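Quick note before you clone this: the notes live in `/packing`, and the weights spreadsheet is in `/data`. Everything else is me thinking out loud.

# takulik-packing-list

My packing list for walking the Takulik loop in July, kept in Markdown so I can fix it every year instead of rewriting it on the back of an envelope (which I did for ages!).
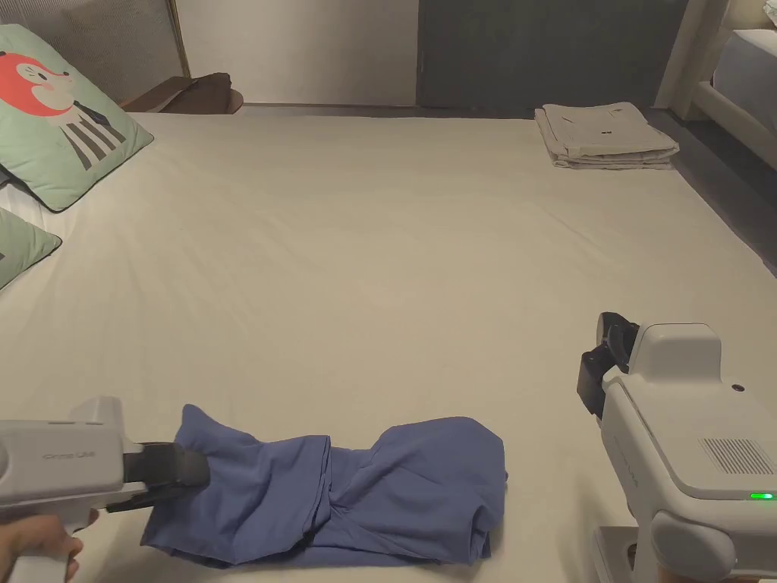
I've done the loop 3 times now, twice with Sheila Dobson, and the list has shrunk every trip. The first version had 113 lines. The current one has 67, and I still reckon the second thermos could go – Sheila disagrees.

## What's in the data

- `item` – what I call it
- `grams` – kitchen scales, so don't get too precious
- `used` – yes, no, or "wished I'd left it at home"

Weights are for my own gear, mostly Drellholm stuff bought on sale. 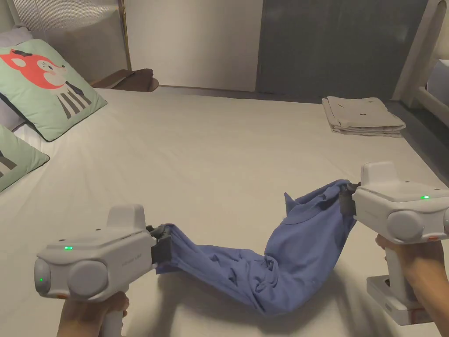 Clothing is the section I get the most emails about. I take 2 tops, one on and one spare, and the spare is always a plain tee. A blue T-shirt like the one stretched out over the white sheet there would do nicely, no need for anything fancy. Cotton is fine for sleeping in, but I wouldn't walk in it past the Zavcombe hut.

## Contributing

Open an issue, or send me a pull request with one item per commit. I get to them on Friday nights. 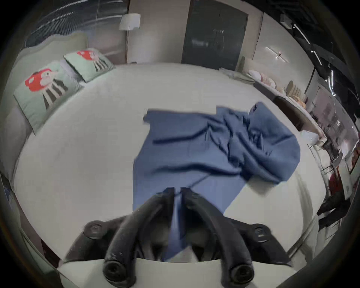

*Blue cloth on the bed, up close.*

Licence is CC BY. Colour codes for the dry bags are still to do.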